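Hold the Outrage Until the Second Paragraph

Every July, when there is nothing to watch but baseball and men in polo shirts talking about baseball, the football world turns to its other sport, which is reading police reports.

I am as guilty as anyone. When the news broke that a Prirosville linebacker had been picked up at a traffic stop, I had an opinion before I had finished the headline. By the time I reached the part explaining that he'd been cited for an expired license and sent home, I had already traded him, suspended him, and given his locker to a rookie from Orden.

My phone showed me 173 messages in the group chat that afternoon. I read them all, which I don't recommend. Two people had looked up the actual charge. One man had drawn up a new depth chart. Somebody wanted to know what it did to his fantasy team, and I'm sorry to report that this was the most thoughtful question asked before dinner.
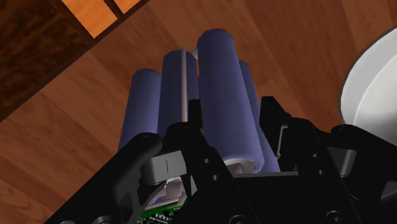

The league doesn't help. Its conduct policy reads like the terms and conditions on a toaster. A player can miss four games for something a prosecutor dropped, while another misses none for something he admitted to on a podcast. My friend Nives Dal Bello, a paralegal who has sat through more arraignments than I've sat through preseason games, read the thing on a train and got off with a headache. Her view is that any rule with the phrase "in its sole discretion" in it should be printed in a larger font, so you can see it coming.

I'd settle for something simpler. Publish the range of penalties before the season. Say who decides. Give the player a date for an answer, and keep it. The Kiden rugby league back home managed this with a budget that wouldn't cover the coffee at an NFL owners' meeting. Their whole disciplinary code ran to 2 pages, and one of those was a map to the hearing room.

Teams could do their part too. The standard statement, "we are aware of the situation and gathering information," has now been issued so many times that I assume there's a warehouse of gathered information somewhere, with a forklift. If you know nothing, say you know nothing. If the guy is going to play on opening day regardless, and we all know he is if he can run, say that as well and take the booing.

None of this lets the players off. Some of them do terrible things, and a good pass rush shouldn't shorten anybody's punishment. It would just be nice to learn which things, and which players, before we all start shouting. I've resolved to wait until the second paragraph from now on. Training camp opens soon, so we'll see how I do.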